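Notebook, Herkgate hall, July

Started just after 8. Impi had the table cleared before I got in, so we went straight to it. We're up to 371 good runs on the desk-tidying set for Bedholm and I'm really pleased with how the last batch looks on replay. The hands are calmer. You can tell people have stopped thinking about the grippers and are thinking about the pen.

What I want to get down while it's fresh is how much the job has changed for the packing crew. In spring they were doing returns at Skurero, the same bench all day, and the talk was all about which of them would be gone once the arms came in. Now they come over here in shifts and do the showing. Jarmo has packed stationery sets for years and he has opinions on every grasp! He picks up a highlighter nearer the cap end than I would, and when I copied him my drops went right down. I'd never have written that into a spec.
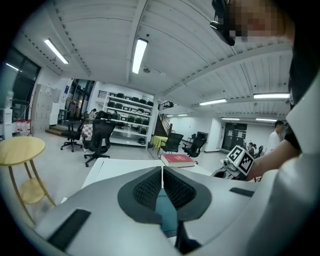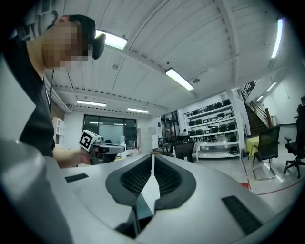
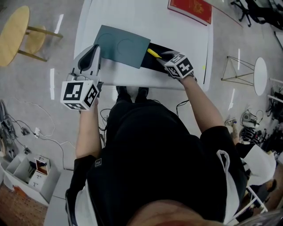

Grippers in use at the white table, Herkgate.

Jarmo's other point was about pace. He says that on the returns bench you get quick by not looking, and with the headset on you have to look, so the first hour feels like learning the job over again. He asked for shorter turns and we tried it — 6 runs, swap, sit down, swap back. Impi thought we'd lose too much time on changeovers. We lost a bit, but far fewer runs got thrown out after lunch, so I'm keeping it for now.

Wrists are still the main grumble. The grippers are fine for a few minutes and then you notice them. Wattimena have a lighter handle coming and I've asked for three so we can try them side by side. Must also ask whether the trigger can be made softer, as Impi's thumb was sore by mid-afternoon.

Nearly 70 runs today, which beats anything we did in June.

Pay: the crew are on the same rate here as on the bench and I don't think that's right. They're teaching. Have written to Bedholm and will chase. Jarmo would like to stay on afterwards to check the arms' work once they're running, and I'd love that, he spots a bad placement before I've even turned my head.

Next time:
- batteries on charge overnight, both sets
- new tape for the table edge
- Jarmo to write up his pen grasp in his own words
- shorter turns again, same length, see if it holds
- ask Impi about the left gripper sticking when it closes, she had it twice and I couldn't get it to do it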